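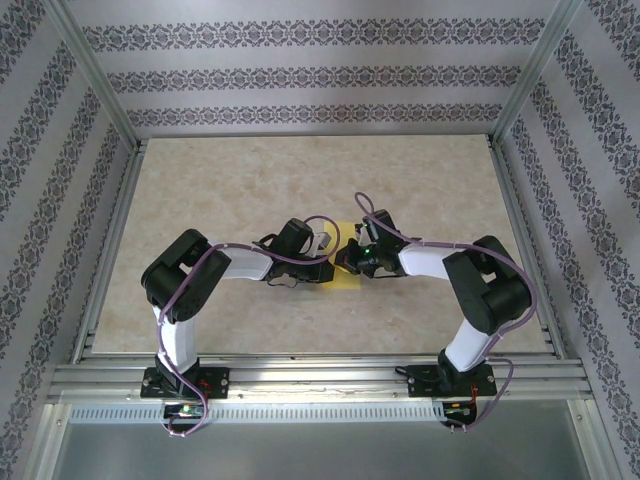 Attila Nyitrai told me that if two arms can't fold a dishcloth by the end of April, the club should go back to line followers, and I was halfway to agreeing with him. I help out with the Travonham student team. I also write these tips pages, and I don't think a robot is the best way to deal with laundry. But the students have picked cloth as their competition task, so what follows is what I'd do at the bench, whether or not you believe in the goal.

Pick one cloth and stay with it. Thin yellow ones show up well against a beige top. A patterned tea towel on a patterned surface will waste your evening.

Clear the table. Cloth slides under anything you leave out.

Tie the cables along the arm, and leave a loop at the wrist so it can turn. Then move each joint by hand through its whole range with the power off. If a loop catches on anything, you tied it wrong. Do it over.

Don't trust a good run. The team's log had 8 clean folds in it and everybody was pleased until Viktória Kiss asked how the cloth had been laid down each time. Flat, square, same corner forward. My toaster could pass that test. Drop it from shoulder height and start from whatever you get.
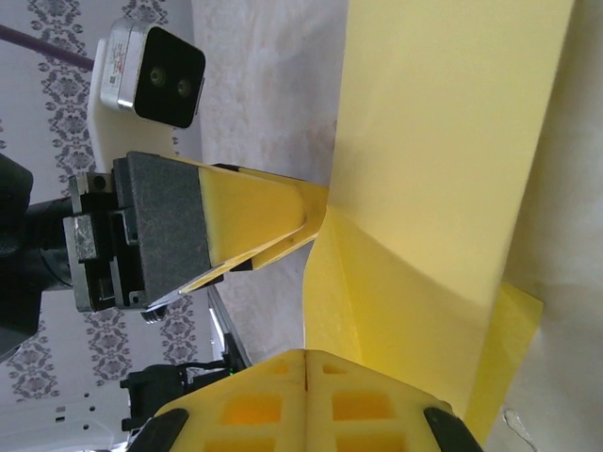 2 min read

Check the fingers before you blame the code. Soft ones flex, and a pinch that holds a hem may let go of a single layer. Foam pads pick up lint, so go over them with tape.

Write down the failures too. The Prurkent kit guide promises 900 grips between finger changes. I'd like to see the cloth they used.

As for more practice data, the students want 2,000 runs. I'd settle for fewer, with the cloth started in worse places.
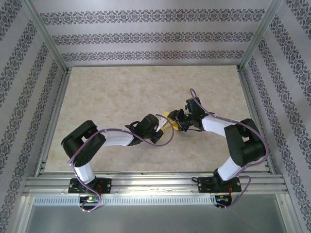 Try it with one arm first, says Onni Eskola, and if one arm can drag the cloth flat you've saved yourself half the wiring. I doubt it, but it costs an evening to find out. Pin nothing down while you try, and keep your hands out until the power is off.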